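Residential Services | Morken Hall | Guides for Residents

How to Clean and Care for a Shared Kitchen

Residents of Morken Hall and Kaltton House share the kitchen on their floor with the other members of their corridor. Housekeeping staff wash the floors and empty the large bins. Everything else in the room is the responsibility of the residents who use it. The steps in this guide apply to all floor kitchens and should be followed by whoever is named on the weekly rota.

Before you start

Collect the cleaning box from the cupboard under the sink. It should hold dish soap, white vinegar, baking soda, two sponges, a scrub brush, rubber gloves and a roll of paper towels. Report missing items to the Ivel Street office, extension 736. Do not bring in bleach or oven spray from outside. Bleach must never be used with vinegar, and the rooms have limited ventilation.

Allow one hour for the full clean. Ask other residents to finish cooking and remove their dishes before you begin.

Step 1. Clear the surfaces

Return dry goods to the labeled shelves. Food left out without a name may be thrown away. Wash any dishes in the sink if the owner cannot be found, and place them on the drying rack. Unclaimed dishes go to the Ivel Street office after 8 days.

Step 2. Clean the refrigerator

Work from the top shelf down. Move food from one shelf at a time, wipe the shelf with warm, soapy water, dry it and put the food back. Remove anything that is spoiled or past its date. Wipe the door seals with a damp cloth, paying attention to the folds, where crumbs collect.

The drawers lift out. Wash them in the sink with lukewarm water. Hot water on a cold drawer can crack it. The freezer compartment is defrosted by staff each January and should not be scraped with a knife or any other tool.

Step 3. Clean the stovetop and oven

Confirm that all burners are off and cool. Lift off the drip pans and soak them in hot water and dish soap for 17 minutes while you wipe the stovetop. For burned spots, spread a paste of baking soda and water, wait, and wipe it away with a damp sponge. Do not use steel wool.

The inside of the oven is cleaned at the end of each term. During the week, remove loose crumbs once the oven is cold and wipe the inside of the door.

Step 4. Clean the microwave

Place a bowl with one cup of water and two tablespoons of vinegar inside. Stand a wooden spoon in the bowl so that the water does not boil over suddenly. Heat on high for 5 minutes and leave the door closed for a short time afterward. Remove the bowl with oven mitts.

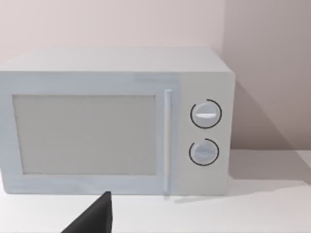 Page last changed: 9/22/18 | Maintained by: I. Wike, Residential Services

Wipe the inside walls, the ceiling and the inner face of the door with a soft sponge. If your model has a glass plate, wash it in the sink and dry it fully before putting it back. Clean the outside, including the top, with a damp cloth. Do not spray liquid directly onto the controls or into the vents.

If the smell of burned food remains, leave an open dish of baking soda inside overnight with a note on the door.

Step 5. Sink, counters and trash

Scrub the sink with baking soda and rinse it well. Empty the drain strainer into the trash. Never pour cooking oil or grease down the drain. Let it cool, pour it into a can and place the can in the trash.

Wipe the counters last, moving from the wall toward the front edge. Rinse the sponges, replace any that smell or have begun to fall apart, and return the box to its cupboard. Tie up small trash bags and carry them to the collection point behind the Akinola Building.

Step 6. Sign the rota

Write your name and the time on the sheet by the door. A swap with another resident must be entered on the sheet before the week begins.

Repairs and questions

Faulty appliances must be unplugged, if this can be done safely, and reported through the maintenance form. Do not attempt repairs. Questions about the rota should be sent to Yakubu Chukwu, Floor Services Coordinator, at the Ivel Street office.

Related guides: Laundry Rooms | Recycling and Waste | Fire Safety in Kitchens | End-of-Term Checkout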